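Alexiou sorts a closet by hanger first and garment second. Antigoni Alexiou, who fits out wardrobes in Clindstead, allows 60 hangers per rail and stores the spares flat in a basket, two or three deep — any more and the hooks catch.
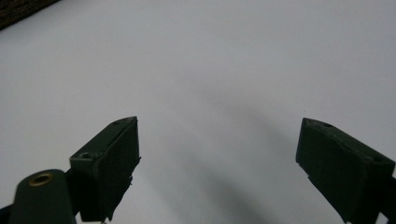
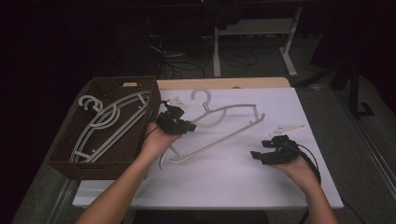
Plastic hangers are graded by shoulder curve. A deep curve suits knits; a straight crossbar carries folded trousers. She checks each hook for play, then rejects any with a split at the neck. On the Varen job in March, 6 failed out of 1,473. The rest went back on the rails in sets of 30.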